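4.2 Claims on the pack and what owners make of them

The case for gentler dog shampoos is usually made on the front of the bottle. Words such as "mild", "calming" and "soap free" appear on most of the products sold in Brallotcombe, and owners in our survey said they gave these words a good deal of weight. Whether they should is another matter. None of the terms has an agreed meaning for animal washes, and two products carrying the same word may share very little beyond water and scent.

We asked 151 owners to keep a bathing diary during May. Each was given either the Gredell oat wash or a plain, unscented wash in a matching bottle, and was told to use it as they would their own. Scratching was scored by the owner each evening. The Gredell group reported less scratching by the end of the month, but so did the plain wash group, and the gap between them was small enough that we would not ask anyone to spend money on the strength of it.

Several things could produce a fall of this kind without any help from oats. Owners who join a study of itchy dogs tend to join when the dog is at its worst, and a bad spell of skin trouble often eases by itself. Bathing more often may also matter more than what is in the bottle. Most diaries show more baths than the same owners recalled giving in the month before, though memory is a poor guide here and we do not lean on it. Food is a further muddle. Diets were left alone, and treats given after a bath were written down by some owners and forgotten by others.
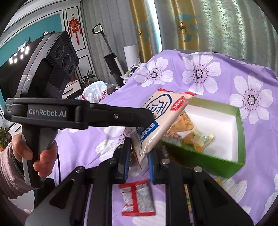 Figure 2. Packet held in the gripper beside the open green tray of wrapped snacks.

The earlier Tekleab trial is often quoted in favour of oat washes. It followed over 400 dogs, a respectable size, but it had no plain wash for comparison and took its scores from owners who knew exactly what they were using. Its authors describe the results as "clear relief". We would call them what owners thought had happened. The two are sometimes the same, and a diary cannot tell us when.

Our own scoring deserves the same treatment. An owner who has just spent half an hour bent over a bath wants the effort to have been worth it, and may well see a calmer dog that evening. We tried to check this by having the Brekgate clinic score a share of the dogs at the start and end of the month. Agreement between clinic and owner was fair for red or broken skin and poor for scratching, where owners saw a good deal more improvement than the clinic did. Scratching is the very thing the labels promise to reduce.

One finding did hold up under both kinds of scoring. Dogs whose owners rinsed for longer had less flaking, whichever wash they were given. The difference was modest and we had not planned to look for it, so it should be tested again before it is passed on as advice. It would at least be cheap to follow.

We found no sign that either wash did harm. A month is too short to settle that question, and dogs with open sores were kept out of the study from the start.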